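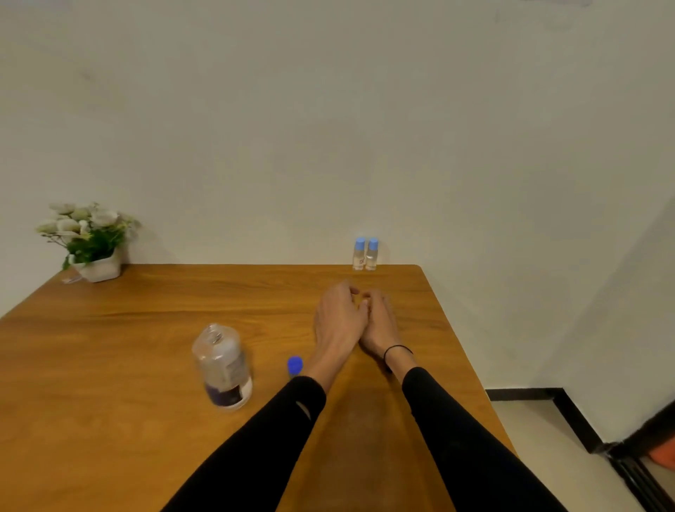
Minutes, head camera and gripper comparison, 2019-06-10. I'm writing these up because Giuliana did it the last two times and has gone on strike. In the room: Giuliana Bedoya, Cor Kuipers, Jhonatan Castaño, Wilmer Salazar and me (Jairo). We began with the hand view from the head camera, and Cor wanted to know if it gives us enough to write the bottle task from. I think it mostly does. You get both hands near the far edge of the table, the clear bottle standing open to the left, and the blue cap over by the left forearm, bright enough against the wood that even I can find it without my glasses. The fingertips are so close together that it's hard to tell one hand's from the other's, and Wilmer said that is exactly where the tracking gets nervous. He'd like a second camera lower down. Cor would like to not pay for a second camera. We left it there for now.

Next, grippers. Jhonatan has had the Trondina and the Vallness on the same arm since last week, swapping every 40 tries so neither one gets all the good mornings. The Trondina is the gentler of the two and he likes it a lot for thin plastic. The Vallness closes faster but dents the bottle if the force setting is even a little high. We passed one of the dented ones up and down the table and everybody squeezed it, so it is no longer evidence of anything.

Caps are the sore point. The Vallness holds a small cap nicely on its ridges, while the Trondina pads let it spin. Giuliana asked if we could just put the Vallness pads on the Trondina. Jhonatan said the screw holes don't line up -- he tried on Friday -- but an adapter plate would do it, and he can have one cut for us. Agreed, go ahead.

Cor read out the prices. The Trondina is 3835 with the wrist mount and the spare pads are 800 a set, which got a whistle from Wilmer. I said we shouldn't buy any pads until the adapter has been tried. Cor wrote that down twice.

Controllers took longer than they should have. The Pacheco box dropped its connection 2 times during the long run and Wilmer blames the cable. I blame the Pacheco box. He's going to run the same program on the Borneck with the same cable and we'll see who buys lunch.

Giuliana raised clear bottles against pale walls. She wants a set of runs with a dark sheet hung behind the table and a set without, same lighting, both grippers. No objections, though Cor asked who owns a dark sheet. I do.

To do:
Jhonatan -- adapter plate, then the cap runs again
Wilmer -- Borneck test, and a sketch of where the lower camera would go
Giuliana -- run list for the wall comparison
Cor -- ask Trondina if the pads come singly
Me -- sheet

Purchase decision moved to the July meeting. Jhonatan had to leave before we got to the storage shelves, so those are carried over again.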